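双臂上架,人怎么排班:我们小仓补货工位的改造教程

写给正准备在店里或小仓里上机械臂、又不想把同事惹毛的人
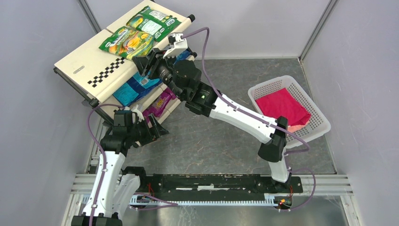

先交代一下我是干嘛的。我在 Stutetholm 管零食补货这一摊,手底下的活儿说起来特别简单:拆箱、上架、理面、捡掉包。就这四样,一天能把人的腰干废。年初公司定下来要在补货间搞双臂工位,项目名叫 Flurnix(别问我这名字哪来的,我也不知道),我被拉进去当“现场代表”,说白了就是两头挨骂的那个。

半年下来踩的坑不少,最近总有别的门店来问,问得最多的居然不是机器怎么调,而是“你们那边的人后来都干嘛去了”。那我就把整个流程从头写一遍,机器的部分写得浅一点,人的部分写得细一点。你照着做,顺序可以微调,但第一步真的别跳!

第一步:上机器之前,先跟着人干一周

我说的“跟着”是真跟,站旁边,拿个本子。我们当时请的集成商 Mahasneh 一上来就想量货架尺寸,我说等等,先看看老员工怎么放一袋薯片。

看了你就明白了。熟手拿膨化类的袋子,手指捏的是封口那一条,从来不捏肚子。放上斜板之后会用手背轻轻推一下,让袋子自己滑到位。这一推谁都没写进过作业指导书,问他们,他们也说“我推了吗?”。可机器要是少了这一下,袋子就歪着,过一会儿自己倒下来。

所以本子上要记三栏:手碰哪里、眼睛看哪里、什么时候会停一下。第三栏最值钱。人会停,多半是在判断,比如这袋是不是漏气了,这袋是不是放错层了。这些停顿后来差不多都成了我们留给人做的活儿。

我们一共记了126条动作,最后交给机械臂的远没有这么多。别贪。

第二步:把活儿切开,切的时候让干活的人在场

切活儿这个会,我们开了两次。第一次只有我和工程师,切得漂漂亮亮,贴到墙上,当天下午就被补货组的同事撕了(物理意义上的撕)。理由很充分:我们把“弯腰捡掉包”留给了人,把“平举上架”给了机器。人家说,你们这不是反了吗,最累的那个倒给我们留着?

第二次就拉上他们一起。定下来的原则很土,但好用:

伸手够远处的、反复弯腰的,优先给机器。
要看一眼才知道对不对的,留给人。
一出错就要全停下来收拾的,先留给人,跑顺了再商量。
谁都不爱干的,不许默认归新人。

最后一条是组里自己加的,我特别喜欢,原样写进去了。

第三步:布置工位,别光想着手臂够得到

工程师布置工位,看的是行程和干涉。你作为现场的人,要看的是另一件事:人要从哪儿把货递进去,又从哪儿把东西拿出来。

我们的经验是这样,供你参考。

先定人的站位,再定货架的位置。我们第一版反着来,结果补料的人得侧着身子伸手,站一上午肩膀就不行了。

斜板货架的角度要和组里一起试。角度太平,袋子不往下走;太陡,软包装会叠在一块儿。我们试的时候把绿的、蓝的、紫的各种袋子混着放,因为真正上班的时候就是混着来的,光拿一种硬挺的包装试,试出来的结果骗自己。

回收筐放在人不用绕路就能拿走的那一侧,而且要轻。这个筐谁拎、什么时候拎,一定写清楚,不然就是路过的人顺手拎,最后永远是同一个人在顺手。

线缆走向请工程师给你讲一遍,讲到你能复述为止。你不用会修,但你得知道哪一根不能拽。

停止按钮的位置,让组里个子最矮的同事来试。她够得着,大家才都够得着。

第四步:头一个月,只跑半班

这一条我跟老板磨了很久。老板的意思是机器都买了,干嘛不全天开?我的意思是,人还没学会信它呢。

半班的意思是上午机器跑,下午照旧人工。好处有两个,一个是出了毛病下午能补回来,大家不慌;另一个是对比特别明显,组里自己就会聊,“上午那层摆得比咱们齐”“上午那层紫色的又塞歪了”。这些话比任何报告都好用,我每天下班前坐在休息室听十分钟,边听边记。

头一个月我们记下32次人工介入。注意,是“介入”,不叫“故障”。用词这个事儿我吃过亏:一开始表格上写的是“故障次数”,结果同事看见袋子歪了,悄悄伸手扶正,也不登记,怕给谁添麻烦。表格改成“介入”以后,登记的数字一下子就上去了,工程师那边反而高兴坏了,终于知道该改哪儿。

介入记录就写四样:几点、哪一层、什么包装、你做了什么。一行写完。超过一行的表格,忙起来谁都不会填,我自己也不会。

第五步:教人介入,比教机器抓袋子重要

说个我自己的糗事。第二周有一回,手臂停在半路,我想都没想就要伸手去把袋子拿出来,被旁边同事一把拽住。她说,你培训我们的时候怎么讲的?脸红了一下午。

所以介入的顺序一定要练,练到不用想:

按停止。
看两条手臂的状态,两条都要看,别只看出问题的那一条。
嘴上说一声“我进去了”,等旁边人应你。
拿走包装,检查有没有破,破了放回收筐,没破放回料箱。
退出来,再说一声“我出来了”。
恢复运行,站着看完一个完整动作再走。

喊那两句话一开始大家都觉得傻,我也觉得傻。喊了两个礼拜就不傻了,跟过马路看车一样。

练习的时候别在机器旁边讲道理,拿几包真零食,一个人扮机械臂,一个人扮介入的人(我扮过机械臂,笑场了,不推荐)。每个人至少走三遍。夜班的也要走,别图省事让白班的转告。

第六步:排班和岗位,提前说,写下来说

这是大家最想问的部分,我尽量说实话。

我们补货组没有因为这个工位裁人,这是项目启动前谈好、白纸黑字贴出来的。我强烈建议你们也先谈这个,再谈别的。没谈拢之前,你讲什么“解放双手”都没人听,换我我也不听。

但岗位确实变了。原来四个人轮着上架,现在一个人看工位,一个人备料,另外两个去了理面和退换货。听着平平淡淡,落到人身上可不是小事。有位同事干了好多年上架,手特别快,她一直以这个为傲。机器一来,她最拿手的那件事忽然不稀罕了。她没抱怨,就是话变少了。

我后来请她做的是包装验收:每次来新品,先过她的手,由她判断这种袋子机器能不能抓、该捏哪儿、哪一面朝上。她判得比我们的测试表还准。我不敢说这就补偿了什么,她自己的说法是“还行,就是闲的时候手痒”。所以我们每周留一个半天纯人工上架,谁想去谁报名,她基本每次都在。

看工位这个活儿,也有你想不到的累法。身体是轻松了,可眼睛和脑子一直吊着,连着看两个小时人会发木。我们现在规定最多看一小时就轮换,轮下来去备料,走动走动。最开始我排的是整个上午一个人看,被骂了,骂得对。

还有工资。看工位要培训、要担责任,那就得有津贴。这事我去谈的,谈了三回才下来。你要是现场代表,这件事别指望别人替你开口。

第七步:每两周改一次,让改动看得见

我们在补货间门口挂了块白板,左边写大家提的,右边写改了没有。没改的也要写为什么没改。提得最多的是声音,两条手臂一起动的时候那个嗡嗡声,听久了烦。工程师调了速度曲线,好了一些,没全好,白板上就这么写着:“好了一些,没全好”。

到今天白板上累计有27条,改掉一多半。Prandomthorpe 那边的门店来参观,别的没拍,就拍这块板。

几个常被问到的零碎

软袋抓破了怎么办?先看是不是捏到肚子上了,再看是不是来料本身气就不足。后面这种情况比你以为的多,别老怪机器。

要不要给手臂起名字?我们组起了,左边那条和右边那条各有一个,名字不太文雅,就不写了。随大家高兴。

老员工不愿意靠近怎么办?别催。让他先做备料,离着一段距离看,过阵子他自己会凑过来指指点点,那就是好了。

新人还要不要学人工上架?要!我们规定新来的先纯人工干满两周再碰工位。没亲手放过袋子的人,看不出袋子哪儿不对劲。

机器停一整天怎么办?提前排好备用班表,贴在白板旁边,写明谁顶上、原来的活儿怎么顺延。我们碰上过一次,靠的就是这张纸。

下一篇准备写夜班怎么交接,介入登记表的空白版也会一起放上来,要的朋友到时候自取。

更新于2026年6月21日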